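Kerlow Opens Orders for Pasisora Hand-Held Gripper Kit

Two-finger tool lets small teams record handling tasks at an ordinary table

November 23, 2021

Kerlow today opened orders for Pasisora, a hand-held gripper kit for teams that teach robots to pick up, move and put down everyday items. The kit costs $238 and ships with the gripper, a camera mount, a spare set of finger pads and a printed setup guide.

The operator holds Pasisora in one hand and works the fingers directly. A camera fixed to the tool records each grasp from just behind the fingers, so the recordings show the object from the same place a robot's wrist camera would. No robot arm is needed during recording.

"Most of the labs we talk to have one arm and a line of people waiting to use it," said Wissam Akl, product lead at Kerlow. "With this they can sit down at a desk with a few office supplies and get a morning of recordings done. The arm stays free for testing." 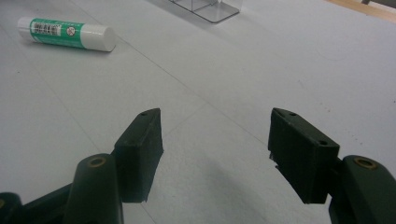 The finger pads are sold separately as well as in the kit. Kerlow expects them to be treated as wear parts, and customers who run long sessions should plan to replace them from time to time. Changing a pair takes one hex key, included in the box. The linkage arms can also be ordered one at a time.

Pasisora went to a first group of 32 users in August. Their comments led to two changes in the version now on sale. The handle is shorter, and the camera mount locks with a lever where the early units had a thumbscrew. Users with early units can order the new mount at no charge through the end of the year.

Recordings can be opened in Zapata, Kerlow's desktop program for trimming and labeling clips. A license for one computer is included with every kit. Zapata exports to common video and text formats, and teams that already have their own software can skip it. The camera is not included. A list of cameras that fit the mount is posted on the Kerlow product page.

Orders are being filled by Cisetti, which also handles returns and spare parts. Kits ordered now leave the warehouse within two weeks. Schools and nonprofit labs may pay by purchase order. The kit carries a one-year warranty on the handle and linkage; finger pads are not covered.

About Kerlow

Kerlow designs and sells hand tools and software for robot training. The company also offers repair service and on-site setup for its products.

Media contact: Wissam Akl, Kerlow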